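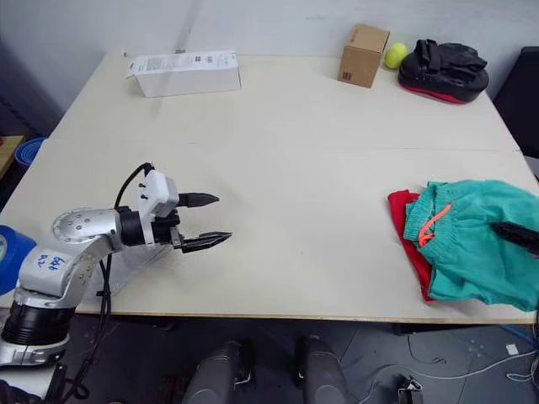
Kgomotso Botha told me on Wednesday that she'd never seen the Bresmont hall so full for a membership meeting, and that she'd had to stand at the back for the first hour. Sorry, Kgomotso! We'll put out more chairs next year.

So, the news from the Flostitz Society of Anaesthetic Nurses. We held our annual meeting in August and I'm very pleased to say I've been voted in as chair for the next two years (still getting used to typing that). We had 1552 voting papers back, 1538 of them valid, and I'm grateful for every one, including the ones that went to the other candidate, Dr Potgieter, who has kindly agreed to stay on and look after our training days.

Members also agreed to bring the yearly fee down for students, and to move our newsletter from paper to email. That second one took a while! There were 27 of you who asked to keep getting it by post, and you will, so please don't worry.

The new board has eight members and meets for the first time next month at Kernell House. Top of the list is the night shift survey, which I've been nagging everyone about for ages. The minutes and accounts are in the members' area, and reporters who'd like a copy can ring the Flostitz office any weekday morning and ask for me.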